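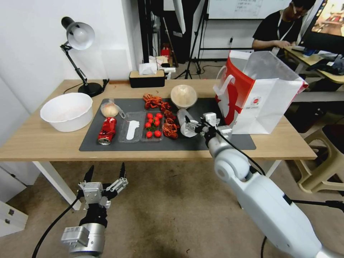

According to Thenmozhi Thampi, the price of the arms was never the hard part of the Lundlow budget; spare fingers and cables were what ran over. We planned our own purchase with her remark in mind and set money aside for parts before choosing a supplier. Bids came from Henare and Sultov. Both covered two arms, two grippers and mounting, but only Henare priced replacement fingertips as a separate line. We allowed for 29 fingertip pairs in the first year and six spare cables.

The task used for planning was clearing up after a meal, with food, trays and a paper bag on one table. Figure 2 shows a gripper holding what looks like a bun over the mat, with a tray of cherry tomatoes beside it.
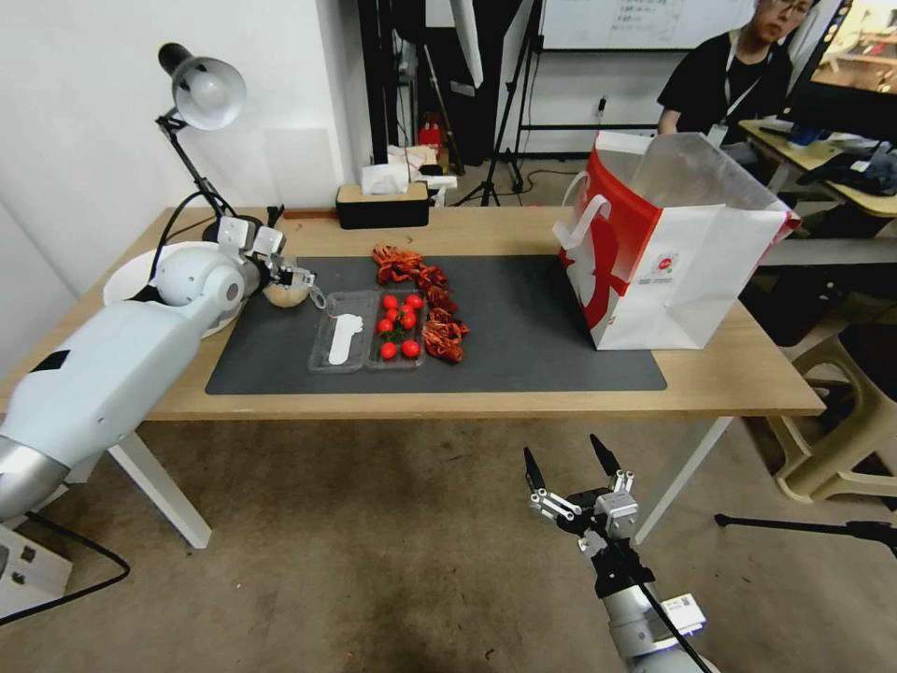 Figure 2. Table-clearing task used for the equipment plan.

4.2 Operating costs

Staff time was the largest running cost. We budgeted 495 hours for the first year, and 155 of those were for setup and calibration – more than either bid suggested. Food was entered as a supply cost, along with trays and bags. Furniture was left out of the plan and charged to the general lab account. The Bilon service contract was priced by the month and can be dropped after December if the arms are still under warranty.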